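Wanted: 146 artisans for our next live sessions
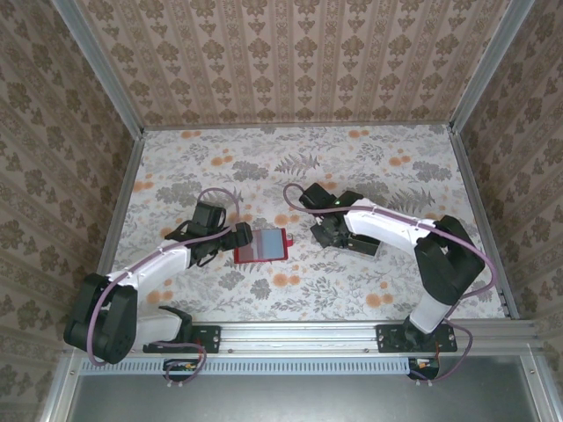
So yes, we're opening the doors again! If you lay tile, fix pipes, paint, hang wallpaper, wire houses or build furniture, I want you on Hudum before our September promo kicks off. Last time we had 246 sign-ups and I was up till midnight reading every one of them (worth it, some of you write like poets).

What I'm looking for: people who pick up their phone, show up when they said they would, and can send me pictures of three finished jobs. You don't need a certificate. You do need your own basic tools and two past customers I can call.

What you get: a free profile for the first year, job alerts by text, and a spot in one of our live chats — we run them on Instagram, and customers ask you questions directly. We're signing up people in Drarnine and Fahy first. Rurkier folks, send your details anyway and I'll keep them on my list!

To apply, message the Hudum page with your name, your trade, your neighborhood and your three pictures. I answer in the evenings, mostly, so give me a day or two before you send it again.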